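Ticket: Label printer drops jobs over 400 labels
Site: Clunadton
Opened by: Regula Auer
Status: Closed
Priority: 2

Reported problem
The Pfister label printer on the dispatch network stops part way through large jobs. The queue in Urholm shows the job as complete and the printer goes back to ready. Jobs below 400 labels print in full. No error is logged on either side.

Initial checks
Printer restarted, queue cleared, test job of 26 labels sent. Printed in full. A job of 2,000 labels from the same template stopped early. Same result from a second PC, so the local driver was ruled out.

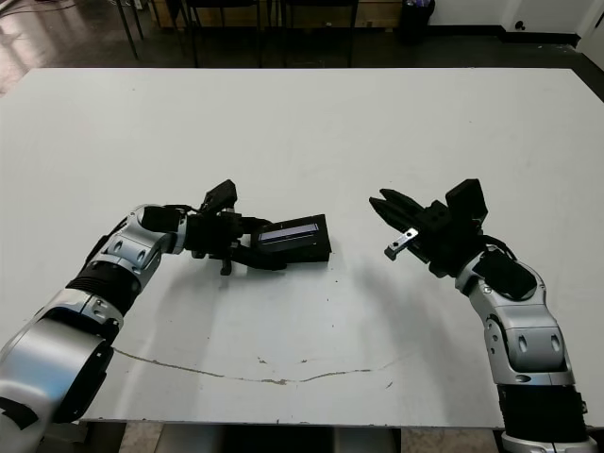

The print server had been moved to a new subnet in January. Regula Auer confirmed that large jobs had not been sent from Clunadton between the move and this ticket, so the fault may have been present the whole time -- the server logs for that period have been overwritten.

Steps taken

1. Replaced the network cable and moved the printer to another switch port. No change.

2. Set the printer to a fixed address and turned off its sleep timer. The large job stopped at a different label. Sleep timer left off.
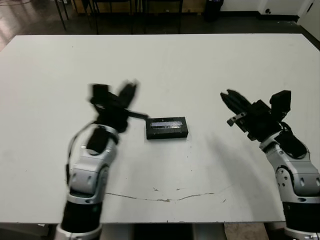

3. Captured traffic on the server during a large job. The server closes the connection while the printer is still reporting a full buffer. Small jobs fit in the buffer and never reach this state.

4. Compared port settings with the Lakach site, which runs the same version of Urholm. Lakach has a longer send timeout. Clunadton had gone back to the default value.
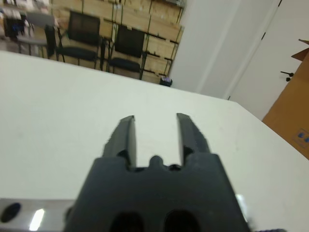
5. Copied the timeout value from Lakach and restarted the spooler. Job of 2,000 labels printed in full. Repeated from the second PC with the same result.

Cause
Send timeout not carried over with the port settings when the server was moved. Urholm treats a closed connection as a finished job, hence no error.

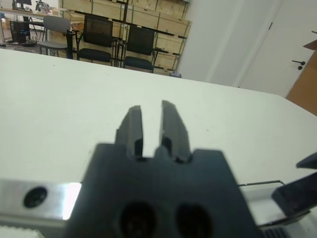 Clunadton, June 3, 2022

Follow-up
Timeout value added to the server build notes. Separate ticket raised for the false "complete" status -- do not reopen this one for it.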